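3.2. Ce que les gens font de leur linge quand on ne leur demande rien

J'avoue que j'ai longtemps cru que cette section serait la plus courte de l'article. Quand j'ai commencé mon terrain à la laverie Sterkidis, je m'intéressais aux prix, aux horaires, à la manière dont on choisit sa machine (toujours celle du fond, allez comprendre). Le pliage, franchement, je le regardais d'un œil. Et puis un vendredi, le 6/3/22 d'après mon carnet, je me suis retrouvé coincé là tout l'après-midi par la pluie, et j'ai enfin regardé les mains !

Il faut dire que la littérature ne m'avait pas aidé. On trouve beaucoup de choses sur le lavage, sur le partage des tâches dans le couple, sur l'arrivée de l'eau courante, mais le moment où l'on plie reste coincé entre le séchage et le rangement, comme s'il n'avait pas de durée propre. Or il en a une, et elle est élastique. À la laverie Aketti, où j'ai mené la deuxième partie de l'enquête, certaines personnes restaient debout devant la table bien après la fin du séchage, à reprendre une pile qui me paraissait déjà très bien. Je leur demandais pourquoi. On me répondait presque toujours par un souvenir : une mère, un internat, une saison à l'hôtel.

J'ai donc distingué deux familles de gestes. Le pliage « de transport », d'abord, qui vise à faire entrer le linge dans le sac et qui sera défait à la maison. Le pliage « d'armoire », ensuite, définitif, calé sur la profondeur d'une étagère que je n'ai évidemment jamais vue mais dont les gens me parlaient avec une précision étonnante. Entre les deux, il y a la pile, qui est mon véritable objet (fig. 1). Ce qu'on met dessus, ce qu'on laisse dépasser sur le côté, tout cela se discute, parfois vivement. 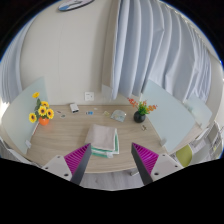
Figure 1. Pile de linge plié sur une table : une pièce beige ou rose pâle posée sur une serviette blanche à rayures vertes.

Pejman Hashemi m'a fait remarquer, en relisant une première version de ce passage, que ma distinction tenait mal pour les serviettes, qu'on plie souvent une fois pour toutes, dès la laverie, alors que les chemises passent par les deux états. Selon lui, je prenais pour une différence entre personnes ce qui était d'abord une différence entre textiles. Il ajoutait que le torchon, lui, n'est parfois plié que par politesse.

Je lui donne raison sur les serviettes, un peu moins sur les torchons. J'ai repris mes notes de septembre avec cette idée en tête, et c'est vrai que le linge plat va tout de suite vers sa forme finale, y compris chez des gens qui fourrent le reste en boule dans le sac. Mais il reste des cas qui résistent. Une habituée d'Aketti pliait ses draps de bain en trois dans la longueur, puis les dépliait chez elle pour les refaire en deux, « parce que là-bas la table est trop petite ». La forme dépendait donc aussi du mobilier, et ça, je ne l'avais pas prévu du tout dans ma grille d'entretien. J'ai ajouté 5 questions sur les tables et les étagères, que je détaille en annexe, et je suis retourné voir les personnes qui voulaient bien me supporter encore une fois.

Leurs réponses m'ont obligé à revoir le codage des entretiens. Je note désormais séparément la pièce de linge, le lieu du pliage et le lieu de rangement annoncé, même quand l'enquêté trouve la question idiote (cela arrive, et je le comprends très bien). La section 3.3 reprend ces trois variables pour les couples qui viennent plier à deux.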